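Sauce duty

I had a whole post planned about cable management, which you have been spared until April. In its place you get the squeeze bottle.

For anyone who came in during the last few months: Frota is our table-side condiment project. Two arms, one white table, one tray, and a bottle of red sauce that an arm has to pick up, tip over the tray, squeeze a little, and put back down standing. That's the entire job. A four-year-old can do it, although a four-year-old will also do it to the cat.

I'd put off bottles for as long as I could, and we did blocks first, then cups, then a sponge I became fond of. The thing about all of those is that if you squeeze them too hard they just sit there being squeezed. A bottle has opinions, and a hole at the top to express them through.

The pouring part went well, which should have worried me. The arm came in, picked the bottle up, leaned it over the tray, gave it a polite squeeze and left a modest amount of sauce behind. Lindalva Xavier, who wrote most of the pour routine, went to get coffee. I stayed to watch the boring bit, where the bottle is set down and the arm lets go.

It did not let go. The bottle was back on the table, upright, and the fingers went on closing. Then they closed some more. Sauce left through the top with real conviction and went up the backdrop, and I said a word that's now on the audio track of the session recording.

I hit the stop. The stop works, I'm pleased to report, and it works much faster than I do. By the time my hand had crossed the desk the damage was decorative.

So, what happened. I'll try to keep this short, and I'll fail.

The gripper gets its closing force from the Pivance settings file, a long list of numbers that somebody typed in good faith. Force runs from 0 to 3,438, in units that correspond to nothing in the physical world. For the bottle we use 76 while pouring. That's enough to get a dribble out and keep hold of the thing. Once the bottle touches the table, the routine is supposed to drop to 11, wait a moment, and open.

The week before, I'd swapped the controller over to the new Jarnard firmware, and part of that was moving our settings to the new format. The new format has a "release" field and a "relax" field. The old one had only "release." My conversion script found a blank where "relax" should be and did what I'd told it to do with blanks, months ago, in a comment that says "fix later": it filled in the default. The default is 2,000.

The arm put the bottle down and relaxed at 2,000.

I'd like to say there was a check for this. There was! It compares the requested force with the maximum the hardware allows, and 2,000 is comfortably under 3,438, so the check was perfectly happy. It was guarding the gripper from the bottle. The bottle, and the wall, and anyone who might have had a face near the nozzle, were left to make their own arrangements.

That last part is the bit I've been chewing on. It's sauce, and it's funny, and I've already been sent a picture of a lobster bib. But we lean in to look at that bottle all the time. I lean in to look at that bottle all the time. Swap the sauce for drain cleaner, or the plastic bottle for somebody's finger, and this is a different post that I don't get to write in this tone.

Cinzia Rizzi runs safety reviews for our half of the building at Zolotham, and she came down to see. She read the log for a while without speaking. Then she asked why the same file held the force for sponges and the force for things that can squirt. I explained that it was simpler that way. She wrote this down, word for word, while I watched.

What's changed, for the three of you who run a similar setup and wrote to ask:

Every object now carries its own force ceiling, and the check uses that one. The bottle's ceiling is barely above its pouring value. If a routine asks for more, the arm stops where it is and complains.

A blank in the settings is an error and the program refuses to start. This has already annoyed me twice, so I assume it's working.

Force can't go up after the bottle touches the table. Lindalva put that in at the lowest level she could reach, where I can't get at it with a script.

Eye protection at the table whenever there's liquid, and hands and faces outside the tape while the arms are live. The tape was always there. We had come to think of it as a floor pattern.

I also went back through the other objects to see who else had picked up the default. The sponge had. It had been relaxed at 2,000 over and over and never said a thing, and I feel a bit bad about it.

The bottle itself came through fine and has been promoted to a permanent test case. I offered to replace the backdrop and was told to leave it up until the review was closed, so for now we work facing it — a small daily exercise in humility. Cleaning the fingers took longer than fixing the bug. Sauce gets into the texture of the rubber, and if you don't get it all out the next thing you pick up is slippery, and then you have a different incident.

Some pictures from the table, all with the bottle in them:
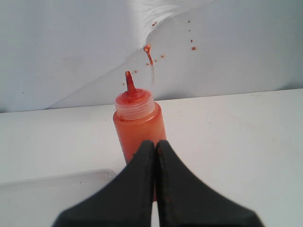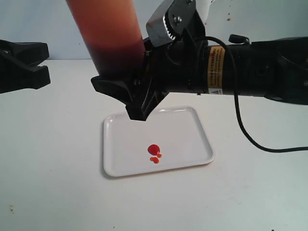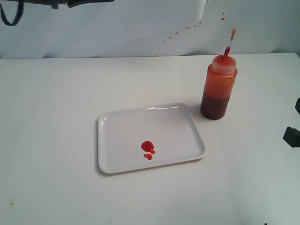
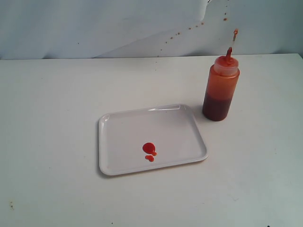

Would a force sensor in the fingertips have prevented this?

It would have helped, but only with a limit set for that particular object. A sensor reports how hard the gripper is pressing, and the controller still has to be told how hard is too hard. With our old settings it would have measured the squeeze accurately and carried on.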